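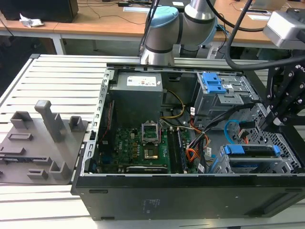 An opened desktop tower on the bench, side panel off.

August
By the programme office, Woltano Early Career Network

Progress report to the Brideris Fund: second period

The network is now in its second period of funding. It gives early career researchers in science, engineering and medicine a part in the advice that goes to regional bodies on research matters. The first period was spent setting up. In this one the members began work on their own topics, and the first written advice has gone out.

Membership

We received 155 applications for 30 places. Applications were read by two people each, with names and institutions removed, and a third reader settled the cases where the two disagreed. Medicine was over-represented among the applicants, and civil and mechanical engineering came in lower than we had hoped. We kept two places back for a later call aimed at engineering departments, and both have now been filled.

One member left in the spring to take up a post overseas. The next person on the reserve list has taken the place and joined the water and health group.
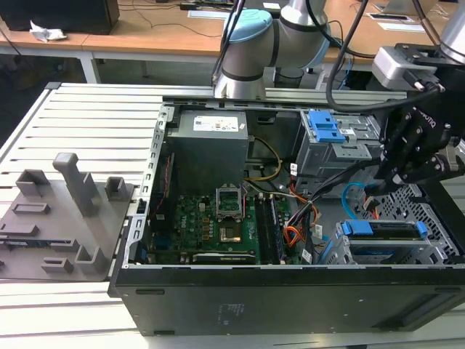
Members meet online once a month and in person twice a year. Attendance at the monthly meetings has been good, although those with clinical duties find the afternoon slot hard. From next term we will alternate between 1 pm and 6 pm. The in-person meeting was held at Kokine and ran over two days. The first was given to training in writing for non-specialists, and the second to choosing topics.

Working groups

The members settled on four groups:

1. Water and health. A draft paper on small rural supplies is with outside readers. Comments are due back next month.

2. Research careers. The group ran a survey on short-term contracts and received 3353 replies, far more than planned for. Coding the free-text answers has taken longer as a result, and the report will be one quarter late.

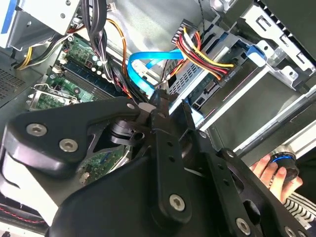

3. Open methods. A short guide to sharing protocols is finished and has been sent to all member departments.

4. Public dialogue. Eight evening events were planned and five have been held. The remaining three will take place in the autumn. Numbers were low at the first two — the notices went out too late — and improved once local libraries agreed to carry them.

Spending

Spending is within budget. Travel came in under, mainly through shared bookings for Kokine. Survey costs went over for the reason given above, and we ask the Fund to agree to a transfer from the travel line to cover this. The Fu travel bursary, which is held separately, has paid for 8 conference visits, and a list is attached to the accounts.
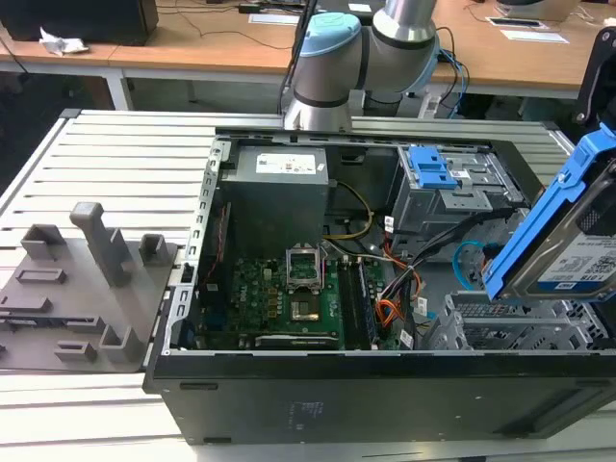

Next period

The careers report and the water paper will both be published. We will open the call for the next intake and hold the second in-person meeting, for which a venue has still to be booked. We would also like to discuss whether members may serve a third year, as several have asked to stay on until their group's work is complete.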